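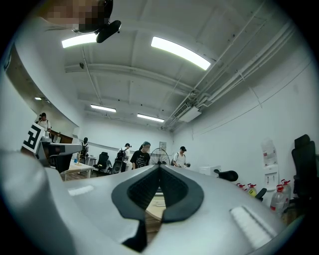

The room at Emthorpe, ceiling lights on.

Minutes of the room users' meeting, March

I'm writing these up the same evening, so forgive the chattiness – my notes were on the back of a delivery slip and half of them were arrows.

We started at 3 with the lights, which took longer than I'd planned for. The quote from Govness is for cleaning the fluorescent fixtures and putting new tubes in where they need them, and it comes to $2,735. Heno came in at $2,332 for the same job, but they want to do it during the day and we'd lose the room while they're at it. I said I'd rather pay more and keep working. Two people strongly disagreed (fair enough, it's a lot of money for tubes!) and we went back and forth until someone asked whether Heno would start at 7 in the morning. I'm going to call them and find out. No decision until then.

Air conditioning next. The wall unit is set too cold for whoever ends up near the back and nowhere near cold enough for everybody else, same as last year. We agreed to leave the setting alone for a month and write down complaints on the sheet by the door. I also asked for the slats to be wiped down, and I've been given that job, so that'll teach me.

The pipes along the ceiling: the building office says they're due for an inspection and they'll give us almost a week's warning. Please don't hang anything from them in the meantime. Yes, that includes the banner.

Then the counter on the left. It has become the place where everything gets put down and never picked up. From now on it gets cleared at the end of each session, and anything still sitting there the next morning goes in the lost property box. Bags can stay with you or go on the hooks, please keep them off the counter.

The wooden tabletops need a wipe too. Hayat sent us a sample of their cleaner and I tried it on one corner – no marks, smells a bit like oranges. We'll order 9 bottles and see how long they last.

Any other business: somebody wants a second coat rack. I'm all for it, but we couldn't agree on where it would go, so bring a tape measure next time.

We wrapped up at 4:15. Next meeting is in April, same room, and I'll bring the cookies.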